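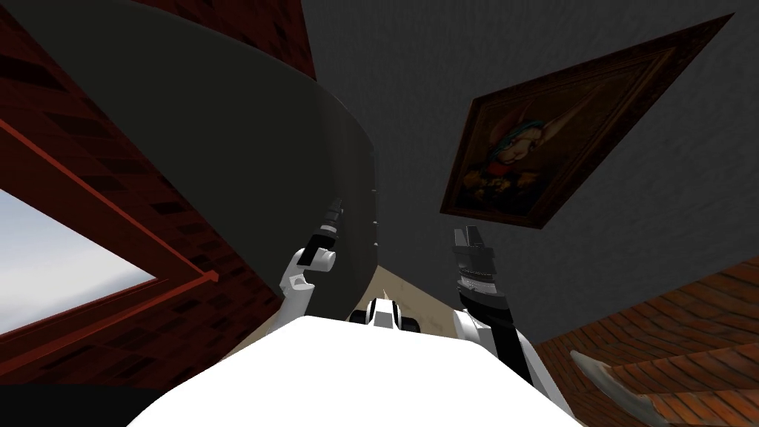 4.3 Base tilt failures

Of the 49 simulated trials, nine ended with the robot's base tipping past the point where the controller could recover. We had expected most failures to come from the grippers, and the stop logic was written with that in mind. It watches joint torque and finger force but does not check the angle of the body. In Figure 6 the view from the robot is tilted far enough that the painting on the grey surface appears skewed, while both grippers point toward the upper part of the view. A run in this state should be stopped at once. Our controller kept sending arm commands, as every joint was still within its limits.

Figure 6. Robot's view in a tilted state, simulation. Both arms are visible on either side of the white body.

Lund and Vitale went through the logs of all nine runs by hand. The planner takes the floor to be level and computes reach targets from that, so once the base leans, the targets are wrong and the arms push the body further over. We added a stop that triggers when the base pitch or roll passes 10 degrees and holds both arms in place for 30 control steps. The hold was Mikkelsen's suggestion. It does not bring the robot upright. The Prokeck arm driver also needed a small change, because it cleared the stop flag whenever a new target arrived.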